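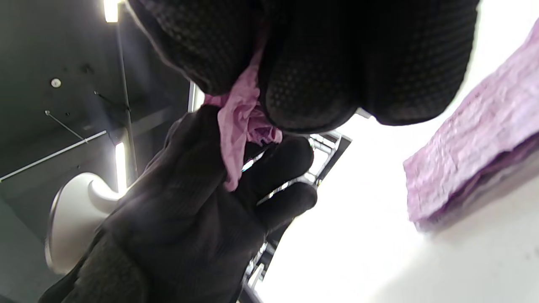

About Varnolar Hand and Wrist Surgery

Varnolar is a surgical practice in Tetham that treats hands, wrists and forearms. Most of our patients come to us after an injury or with a condition that has made everyday jobs difficult, such as holding a pen, turning a key or lifting a child. We also see a good number of climbers, rowers, tennis players and high school athletes.

The practice opened as a single office on Courtois Street, upstairs from a dental lab. We moved to our present building when the stairs became a problem for older patients. Everything is now on the ground floor, and there are 6 exam rooms, an X-ray room and a procedure room for work that can be done under local anesthetic. Larger operations take place at the Handcombe Surgery Center, where our surgeons have regular operating days.

What we treat

Carpal tunnel syndrome, trigger finger and thumb arthritis make up the largest part of our work. We also repair cut tendons and nerves, set finger and wrist fractures, remove cysts, release Dupuytren's contracture and revise scars that limit movement. We do not offer facial or body cosmetic surgery. If that is what you need, the front desk can give you a list of other practices in the area.

Many of the people we see do not need an operation. A splint, an injection or a course of therapy is often the first step, and we will say so at your first visit.

Our staff

We have four surgeons, all board certified, and two physician assistants. The hand therapists work down the hall - you can usually see one on the same day your stitches come out. Therapy patients do not have to be surgical patients of ours. A referral from your own doctor is enough.

Athletes

In September we added early morning appointments during the school year for students with sports injuries. A parent or guardian must come to the first visit. We fill out return-to-play forms for coaches and athletic trainers at no charge, but please allow two working days.

Your first visit

Bring a photo ID, your insurance card, a list of medicines and any X-rays or scans you already have. Take off rings before you arrive if your hand is swollen, or tell us if they will not come off. New patient visits take longer than follow-ups, and X-rays may add to that.

Parking is free behind the building. The entrance on that side has a ramp and an automatic door.

Page last updated Oct 16, 2024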